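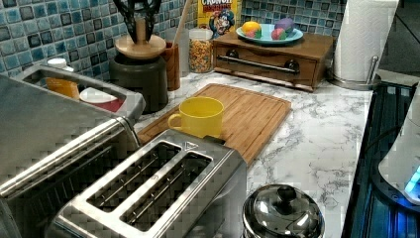
Jindum opens shared kitchen to evening tenants

Residents of the Jindum building can use the ground-floor kitchen until 9 p.m. starting Tuesday, the housing office said. The room had been closing at 6.

The change follows a survey in May in which 74 tenants asked for later hours. Many work shifts and get home after the old closing time, said Rianne Leemans, who manages the building.

The toaster, mug and cutting board stay on the counter for anyone to use. Food left out overnight should be in a closed jar or container — anything else goes in the trash at closing.

The office has set aside $900 for the extra cleaning. Tenants who want to book the whole room for a meal pay $20, plus a $60 deposit that is returned the next day.

Bookings go through Lies Cuypers at the front desk.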